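Tredex widens camera testing program at Hekley site

Tredex has announced changes to the way it tests and rates consumer cameras, with a longer handling trial and a separate score for low-light performance. The changes apply to all compact and mirrorless models received from October onward and will be reflected in the ratings published on the organisation's website.

Under the revised program, each camera will be used by a panel of 20 members of the public before laboratory measurements are released to reviewers. Panel members will be asked to photograph a set list of subjects, indoors and outdoors, and to record any difficulty they have with menus, buttons, battery doors and memory card slots. Laboratory staff will then measure sharpness, colour accuracy, autofocus speed and battery life.

Sowmya Murthy, head of product testing at Tredex, said the previous method gave too much weight to specifications printed on the box.

"Readers have told us that a camera with a high overall score was sometimes awkward to hold or slow to start," Ms Murthy said. "The panel results will now make up a larger share of the final rating, and we will publish the panel's comments beside the figures."

Battery testing has also been revised. Each camera must now take 300 photographs on a single charge, with the flash used for every second shot, to qualify for the highest battery rating. Models that fall short of 200 will carry a note in the comparison table. Tredex said the test would be repeated with 2 batteries for each model wherever the manufacturer sells them separately.

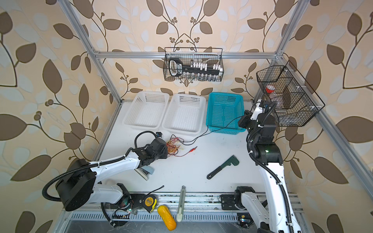

Effect on existing ratings

Ratings already published will stay on the website but will be marked as having been produced under the earlier method. Tredex does not intend to convert old scores to the new scale - the two sets of results should not be compared directly, and readers choosing between an older and a newer model are advised to consult the individual measurements.

A small number of popular older cameras will be retested. The list includes the Simovside compact, which remains on sale at several retailers, and two travel zoom models from Gounder. Manufacturers will not be charged for retesting and will not be shown results before publication.

Luminița Grecu, who oversees the laboratory at Hekley, said cameras would continue to be bought over the counter at ordinary retail prices. Samples supplied by manufacturers are not accepted for rating, although they may be used for preview articles, which carry no score.

"We buy what the customer buys," Ms Grecu said. "If a fault appears during testing we purchase a second unit from a different store and report on both."

Taking part

Applications to join the handling panel are open to adults living within travelling distance of Hekley. No experience in photography is required, and Tredex is particularly seeking people who wear glasses, who have reduced grip strength, or who currently use only a telephone to take pictures. Sessions are held on Saturday mornings and travel costs are reimbursed.

Application forms are available from the Tredex website or from the front desk at Hekley during business hours.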